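Songbook of easy guitar arrangements due out in December

A collection of 145 songs arranged for beginning guitar players will go on sale in December, the publisher Tristar said. The book, called Zotden Easy Chords, uses only open chords and gives a capo position for every song that needs one.

The arrangements were written by Sepehr Akbari, a guitar teacher who has been handing out his own chord sheets to students for years. He said most of the sheets were redone for the book.

"A lot of my old ones had the chord change over the wrong word," Akbari said. "You can get away with that in a lesson. In a book you can't."

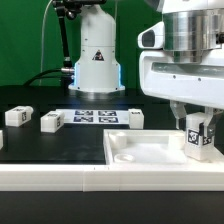

What is in the book

Each song takes up two facing pages, so there are no page turns while playing. Lyrics run down the left page with chord names printed over them. The right page has chord diagrams, a suggested strumming pattern and the first line in tab. Songs are sorted by the number of chords they use, starting with two-chord tunes and ending with a short section that brings in the F barre chord.

Piano players will get a separate volume in C major. Tristar has not set a date for it.

A spiral-bound edition will be sold through music stores. The first printing is 1000 copies, and 800 of those are spiral-bound. The rest have a standard glued spine and will go to libraries and schools.
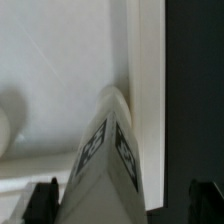 Chord diagrams were the part of the job that took longest, according to Arash Zarei, who edited the book. Early drafts used small diagrams with finger numbers inside the dots, and test readers had trouble with them on a music stand. Zarei wanted something as plain as the square black-and-white markers on the block, one on each sloping face, and the final diagrams are solid black on white with the finger numbers moved below the strings. Muted strings are shown with an X.

A downloadable set of 100 practice tracks comes with the book. They were recorded at Bahrami, a studio that also handled the slow versions of the harder songs. Buyers get a code inside the back cover.

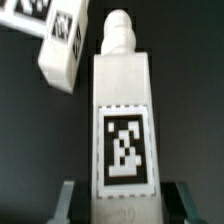 White block with a rounded knob on top and a marker on the front.

Akbari will play several of the arrangements at the Skaltesier music store when the book comes out. The session starts at 6 p.m. and is free. Players who want to join in should bring their own guitar and a capo.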